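Re: [allotments] Water butts, the standpipe and the new meter
From: Sayaka Yoshida
Date: 25 July 2021

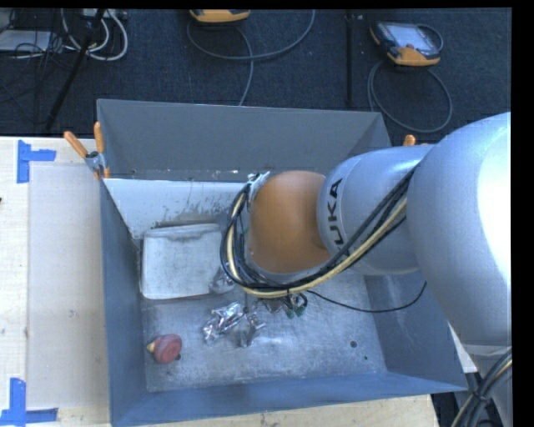 Bhupendra Chauhan wrote:

> I have read the meter again and I think we need to talk about how we are
> using the standpipe. The January reading and the one I took this morning
> are 2,234 units apart on the dial. I don't have last year's figures to
> hand, but the bill was a good deal smaller, and we had more plots let.
>
> My own view is that the hose is the trouble. People leave it running at
> the end of a row while they weed at the other end. I would like to see the
> hose taken off the tap and everyone go back to cans until September.
>
> Also, the tap by plot 14 is dripping again. I have put a new washer in it
> twice.
>
> Bhupendra

Bhupendra, thanks for doing the reading. I have a few points on this, and then a bit about butts, as two people have asked me off list.

First, the meter. Are you sure the dial reads in litres? The old one did, but the one Farex fitted has a red digit at the right-hand end and I think that one is tenths. If so the figure is a tenth of what we thought, and we may be arguing over very little. Could you look at the small print on the face next time you are down there? It is under the lid and you have to wipe the mud off.

Second, the hose. I would rather not take it away altogether. Ieva Lapiņa is on plot 29, at the very top, and it is a long way to carry two full cans on that slope. Mitsuko has the same problem with her knee. If we must have a rule, I suggest no hose between ten in the morning and six in the evening, and you hold it while it runs. A trigger gun on the end would do most of the work for us. I have a spare one at home which leaks slightly at the collar but is fine otherwise.

Third, the drip. If you have changed the washer twice and it still drips, the seat is probably worn. A new washer on a rough seat lasts a month or so. Riku Arai has a reseating tool and said he would lend it. It screws in where the headgear comes out and you turn it by hand until the brass is bright all the way round. Turn the water off at the stopcock first, and let people know on the list before you do it, so that the people at the top don't walk up to a dry tap.

Now butts. I have had three on my shed for a few years and my experience is as follows.

The roof matters more than the butt. My shed is small and one decent shower will put a few inches in the first butt. The second and third only fill in a wet week. If you have a very small shed, one butt is plenty, and you would do better to spend the money on a length of proper guttering. The cheap clip-on sort comes away in the first gale.

Stand the butt on something solid. A full one is very heavy and mine went over the first winter because I had put it on bricks laid straight on soil. I now use two paving slabs on a bed of sharp sand, with blocks on top, high enough to get a can under the tap. Measure your can before you build the stand. I didn't, and had to take it all apart.

Keep the lid on. It stops the mosquitoes and it stops the green. If you do get green, it won't hurt established plants, but I would use mains water for seedlings, as I have lost trays of lettuce to damping off and I blame the butt.

Join them with a short hose near the top if you just want the overflow to go along, or near the bottom if you want them to fill and empty together. Mine are joined at the bottom. The drawback is that one leaking joint empties the lot, and I have come down to find that more than once.

As for where to get them, Figueiredo had some plain black ones in the yard behind the shop, without stands. The taps that come with them are poor. I bought brass ones separately, and a roll of tape for the threads. Old food barrels are just as good if you can find them, but ask what was in them. Mine had olives in and the first summer's water smelt of it.

One more thing while I am writing. The dipping tank by the gate needs clearing out. There is a lot of leaf at the bottom and somebody has been rinsing pots in it. Please rinse them over your own plot. I can bring a bucket and a rake for the leaf – it will need two of us, as it has to be lifted out over the side. Evenings suit me best.

Bhupendra, if you can let me have the dial reading with the red digit marked separately, I will work it out against the last bill and post the result.

Sayaka
plot 3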